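What People Drink When They Are Supposed to Be Working
A study of the Brindness common room cooler

Submitted for the second-year module in Everyday Environments
Aug 5, 2023

1. Background

The common room at Brindness has one tall drinks cooler, several opinions about it and a large white table. Our group was given the brief of choosing "a small system in daily use" and finding out how well it served the people who used it. Other groups picked the bicycle store and the library returns desk. We picked the cooler, mainly on the grounds that it was indoors and it was February when we chose.

The cooler is filled by Norex, a local supplier, under an arrangement that predates everyone we spoke to. There is no written plan for what goes on which shelf. When we asked for one we were told that the bottles "go where they go", and we have used this as our working definition of the layout throughout.

2. How the shelves are arranged

The first job was to record the layout, which we did on a printed grid with one box per shelf. The layout hardly changed during the study. Similar bottles are kept together in rows, and most kinds turn up in both sections, so that a person standing at either door has much the same choice.
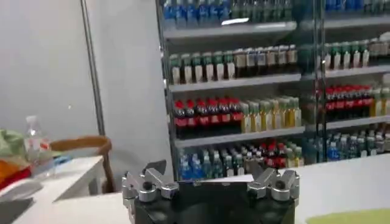
We had expected this doubling up to be wasteful, and said so with some confidence in our proposal. Having watched the thing in use, we have had to back down. At the mid-morning break two people can stand at the cooler at once, one to each side, and neither has to reach across the other. The only real casualty is variety. Anyone hoping for something outside the usual colas, teas and blue-labelled bottles goes away disappointed, or goes to the shop.

The colour of the caps did more work than we had allowed for. Of the people we talked to, very few could name the brand they normally bought, but nearly all of them could say "the green one" or "the red one" without stopping to think. One respondent described her regular choice as "third shelf, left, red" as if giving directions to a taxi. We had prepared a set of questions about brand loyalty and quietly dropped them.

3. The survey

We handed out 100 paper forms and got 84 back, which our tutor called encouraging and which we put down to standing next to people until they finished. Each form asked what the person usually drank, how often, and what they would change.

The answers to the last question were the most useful and the least polite. More than 20 people asked for something hot, which a cooler is badly placed to provide. A good number wanted water at a lower shelf height. Several wrote about the table instead, complaining that it was always covered in other people's things. One form said only "Pinheiro", which is the café across the road, and we have counted it as criticism.

4. The table

We had not planned to study the table, but so many forms mentioned it that it seemed rude to carry on ignoring it. People buy a drink, turn round, and need somewhere to put it down. If the nearest surface is full of coats and folders they take the drink elsewhere, and the common room loses its one claim to being common.

For the second half of the study we asked users to keep most of the tabletop clear and leave anything of their own towards the edges. There was no sign and no penalty, only us, asking nicely.

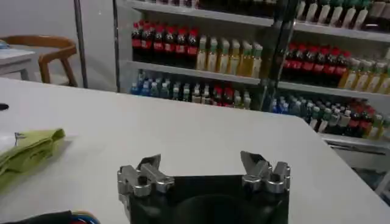

Compliance was better than we deserved. People stayed longer when they had elbow room, and a few began eating lunch there, which led to crumbs and so to a separate correspondence with the cleaning office that we have left out of this report. Items at the edges tended to stay at the edges, in some cases well past the point where their owners might have been expected to miss them. We were asked twice whether we ran the lost property.

5. Problems with the method

Our sales figures came from the Norex delivery slips, which record what was brought in and say nothing about when it was bought. The slips covered 300 bottles over the study period, but two were too smudged to read in full and we have treated the split between teas as a best guess.

We built our charts in Sketo, having promised in the proposal to do so. It crashed during the group presentation. The charts in the appendix were redrawn by hand and are, if anything, easier to read.

A more serious weakness is that we only surveyed people who were already in the room. Anyone who had given up on the cooler entirely was across the road and not filling in forms. A later group might like to try asking at the café, and should take money for coffee.

6. Recommendations

Leave the doubled layout as it is. Move some of the water down a shelf or two. Keep the middle of the table clear, with a shelf or a few hooks near the door for coats and bags, as the edges will not hold out for ever. Ask Norex for one extra kind of drink each term and see whether it sells.

The appendix contains the blank form, the shelf grid and the hand-drawn charts. The smudged slips are available on request.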